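Marble-Look Counter Mats and Cutting Boards: Your Questions

I get a lot of mail about prep surfaces, and most of it comes down to the same handful of worries. I've pulled the answers together on one page so you can skip to the one you need.
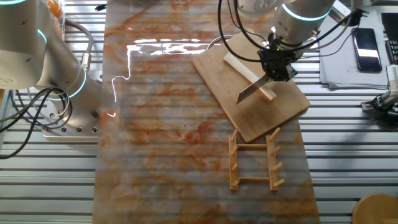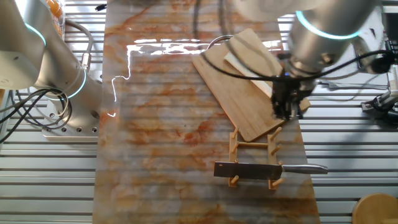
A tan cutting board on the marble pattern, both times.

Posted by Yasir Niazi | Aug 26, 2018 | Filed under: Kitchen surfaces

Can I cut straight on a marble-pattern mat?
Please don't! The printed layer is thin on most of them, and one good slice with a chef's knife leaves a line you'll see every morning. Put a board down first. I ruined my first Plutoment mat in a single afternoon of carrots, and I loved that mat.

Why do you set the board at an angle?
Comfort, mostly. If you're right-handed, turning the board a little lets your elbow swing out and the knife falls naturally across whatever you're slicing. Try it with something long and pale like daikon or a stick of string cheese — you'll feel the difference in two cuts.

What size of board should I buy?
Bigger than you think, as long as it fits your sink. Mine is 16 inches by 13 and I use it for nearly everything. The little ones are lovely for limes and that's where it ends.

My board slides around on the glossy surface. Help?
A damp dishcloth underneath, folded flat. It costs nothing and works better than the rubber feet I bought from Trinden, which left gray dots I spent most of January scrubbing off.

Doesn't a shiny mat glare?
It does, under a strong light. You get a bright streak right across the pattern, and it can be annoying when you're trying to see what you're doing. Move the lamp to the side or go for a matte finish. I still pick glossy every time, the veins look so much richer!

Is an orange and rust pattern hard to live with?
Not at all! I was nervous too. Warm veins hide turmeric, paprika and tomato splashes between wipes, and tan wood looks wonderful against them. Plain white shows every drop of tea.

How do I look after a wooden board?
Wash by hand, dry with a towel, stand it on its edge overnight. I rub mine with food-grade mineral oil when it starts to look chalky. Ung and Prikolwood both sell a board wax and I've been happy with either one. Never the dishwasher.

Can I put a hot pan on the mat?
No, use a trivet. Some of these mats soften well before a pan is done cooling.

Do you sell any of these?
I don't, sorry. I just like them a lot. If your question isn't answered yet, send it through the contact form and I'll add it when I next update the page.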